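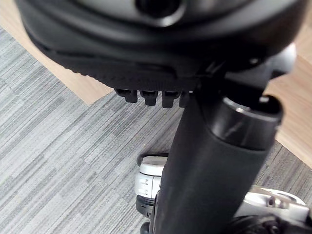

Home Issues Authors Search Contents

4. The open day as a test of the demonstration

4.1 Setting and visitors

The open day was held on October 21, 2023 in the Mikkelsen building of our institute in Brirnness. The doors were open from the late morning until the early evening, and 211 persons signed the list at the entrance. Families with children came mostly in the first hours. Later there were more students and people from local firms, who asked longer questions and stayed longer at one place.

We prepared 2 stations. At the first station the visitors could move the arm by hand and feel how it becomes soft or stiff. At the second station the Kenel arm worked near the floor, among ordinary furniture, and the picture of the wrist camera was shown on a large screen. The present section is concerned with the second station only. The first one is described in our earlier report, and nothing in it was changed for the open day.

4.2 What was shown

In the laboratory the arm usually works on a table at a comfortable height. Work close to the floor is more difficult. The arm has to bend under parts which hide the view of the fixed cameras, and the operator must then trust the wrist camera almost completely. We selected this kind of work for the visitors because everybody has looked for a small thing under furniture, and the difficulty does not need many words.

The programme that joins the camera and the arm is called Lalico. It does not plan the whole way at the start. It goes forward by a short step, looks again, and corrects the direction. If a large dark surface covers too much of the view, Lalico slows the arm down and asks the operator to confirm the next step. Figure 2 gives a view from the wrist camera of the kind in which this question matters: a black housing fills the top, a black column goes down from it, and behind the column there is a white caster, partly hidden. The carpet has long grey streaks. Such a pattern gives many edges which have no meaning for the task, and the polished leg at the right carries bright reflections.

Figure 2. Wrist camera view under a black housing, with column, white caster and striped carpet.

4.3 How the visitors followed the work

A member of the team stood beside the screen and explained each step in simple words. In the first hour we spoke too much about the programme. Visitors looked at the arm while we were pointing to the screen, and when the arm stopped to wait for the operator, several of them believed that it was broken. We therefore put a small lamp on the operator's desk, which was lit as long as the arm was waiting. After this change the question came much less often.

Thirteen visitors agreed to speak with us afterwards for a few minutes. We did not use a fixed list of questions. Most of them said that the camera view was harder to understand than they had expected, and that they needed some time to know which side was up. One visitor, who repairs office furniture, remarked that he would turn the thing over before looking at it. We found this a fair comment, and it is taken up again in Section 5.

4.4 Limits

The conversations were short and were written down from memory on the same evening. The visitors came by their own interest and cannot stand for the general public. The light in the hall also changed during the day, and we did not measure it. A second open day is planned for November, where the lamp will be present from the beginning and the screen will be placed closer to the arm.

Contact | Copyright, the authors | Back to top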